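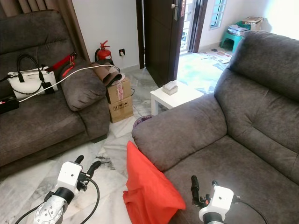

1. Where the software stands

Kedolholm project, progress report to the Rulton fund, 24/12/2021

The biggest news since the July report is that the whole stack now runs from one planner. Last time we had a separate script for each arm and a lot of glue code holding them together. Karero, our new planning layer, takes a task such as "move the cloth bag off the sofa" and works out which arm goes first, where the other one waits, and when both are needed. We have been wanting this since the proposal stage and it feels great to have it working in a home setting!

We logged 129 full runs of the sofa task with Karero in charge. Each run starts with the bag in a different place: on the seat, over the front edge, over an armrest. The planner gets no hint about where it is and has to find it from the head camera.

2. Perception

Soft things are hard. A bag or a pillowcase has no fixed shape, so the old detector, trained mostly on boxes and cups, kept splitting one piece of cloth into two or three objects wherever there was a deep fold. We retrained it on 400 hand-labeled views of draped fabric and the splitting has mostly gone away. Bright cloth on dark gray upholstery is the easy case and we know it. Gray on gray is next, and the early numbers there are poor.

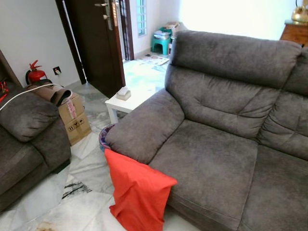

Sunlight through an open door was the other problem. The exposure used to jump when the head turned toward the doorway, and for a few frames the depth map near the floor was full of holes. The planner treated those holes as free space, which is a bad habit in a room with furniture in it. Unknown cells now stay unknown until two good readings agree. It costs us a short pause after every head turn and we think that is a fair trade.

3. Control and arm-to-arm timing

The Sárközi collision checker is in. It watches both arms together and slows either one when the predicted gap between them gets small. Before this we kept a fixed wall down the middle of the workspace that neither arm could cross, so anything lying across the center line was out of reach. The wall is gone.

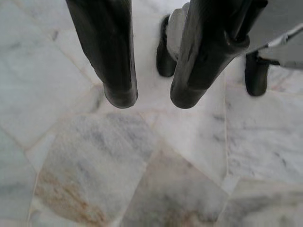 Checking a pair of planned arm paths used to take 225 milliseconds, too slow to do while moving. It now takes 4, mainly thanks to simpler shapes for the fingers and wrist housings. The cables are still not modeled at all. For now we limit wrist rotation in software, and a proper cable model is on the list below.

4. Tooling

The replay viewer can now show head and wrist camera streams side by side with the planner's choices underneath. Small job, huge payoff. Finding the cause of a failed grasp used to eat most of an afternoon.

5. Next period

Gray cloth on gray seats
Cable model for both wrists
Handing cloth from one arm to the other in mid-air
First release of the replay viewer to the Rulton partner labs

Spending is on plan and we are not asking for any changes to the budget.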